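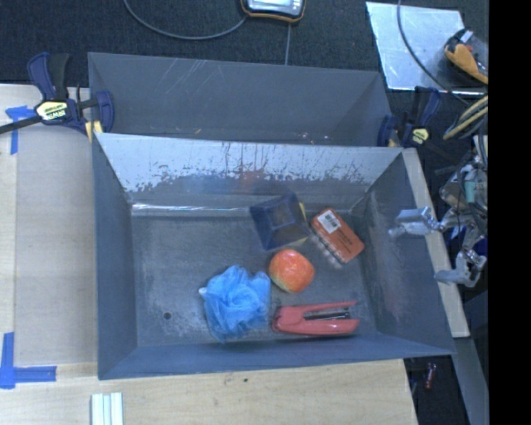 3.2 Bin mounting and upkeep

The picking cell at Sidgate was built to run unattended overnight, and most of its early stoppages came from the bins moving. An arm that presses down on an object near a wall also pushes the wall, and after a few hundred grasps the bin no longer sat where the calibration said it did. We first tried rubber matting, which crept. The two metal bins are now placed one behind the other and held to the table with bar clamps, one at each end, with the handles upright (Figure 3). Blue tape on the tabletop gives the operator a quick check of position. Clamps were checked at the start of each shift and again after any collision stop.

Figure 3. The bins in the Sidgate cell, clamped at both ends, with five objects in the front bin.

Recalibration was done by Jirayu Kongkaew every 224 grasps, or sooner if the wall position read from the depth image had drifted by more than 2 mm. Over 110 hours of running we logged 229 stops - most were cleared by reseating an object by hand. Bright reflections on the bare metal of the back wall gave false depth readings, and these points were masked before grasp planning. We did not paint the bins, as a test coat at Plimbridge flaked under the fingertips and left chips on the floor of the bin.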